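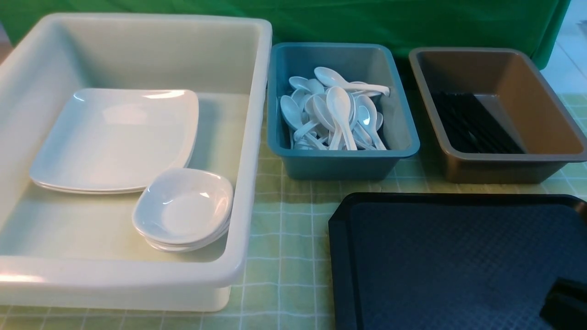 Is a small publisher still worth it for a first novel?

larasati_o
Original poster
My manuscript is finished and a small press in Brurcombe, Manole, has offered to print 500 copies. They ask me to buy 19 of them myself at author price. I am not sure if this is normal. English is my third language, so I read the contract slowly, with a dictionary.

inkpot_getel
It is normal enough. My first book sold 9 copies in the first month, and I bought two of those.

Uriel Hinojosa
I must disagree with inkpot. If the author has to buy, then the author is the customer. A publisher should earn from readers. Please ask them to remove this clause before you sign.

inkpot_getel
Uriel, you had an agent. Most of us don't. In Tundanstead there is one bookshop and it will not take a self-published book at all, but it takes Manole titles.

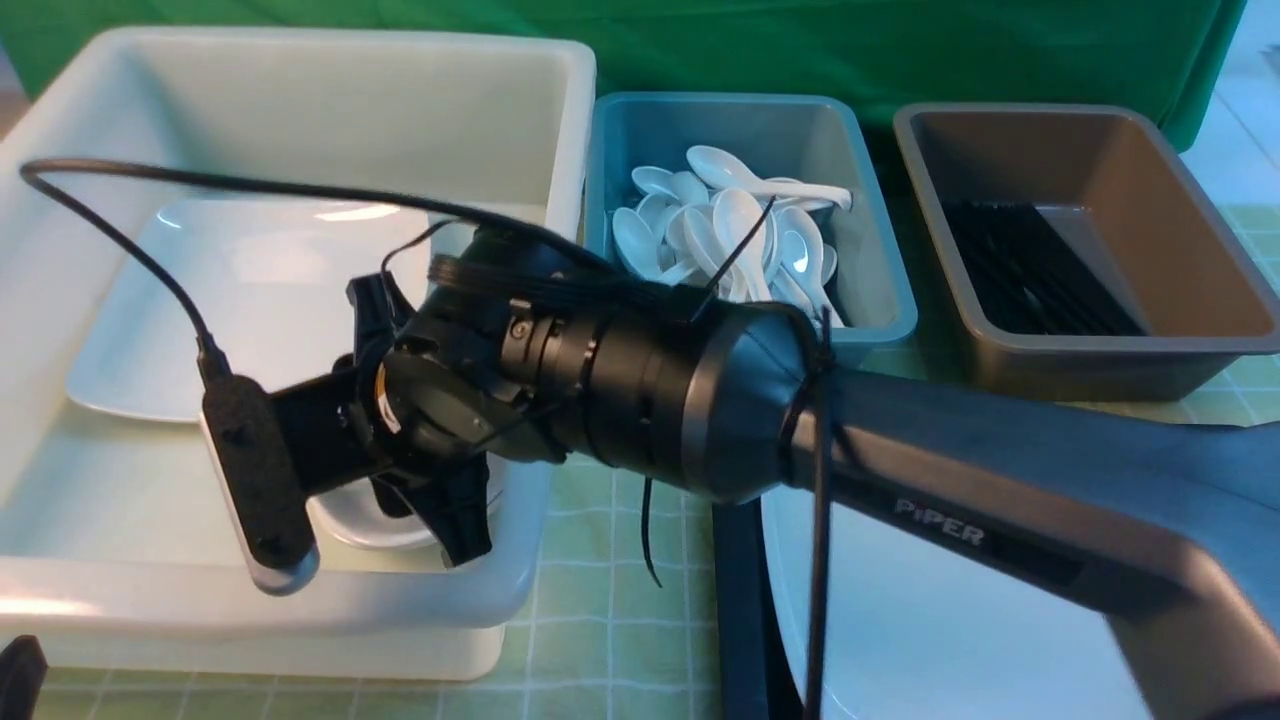 White dishes in a white bin, PiPER arm at right.

larasati_o
Thank you both. I asked them, and they will make the 19 copies optional. They also want the text by April, and I would like one more round of editing.

Uriel Hinojosa
Good, then I am less against it. Check also who keeps the e-book rights — in my case I gave them away without noticing.

quietmargin
My self-published one has 1,494 downloads, nearly all from the free week. Reviews: three. So I would take the small press, even with the slow payments.

larasati_o
The e-book rights are in paragraph six. I will read it again tonight.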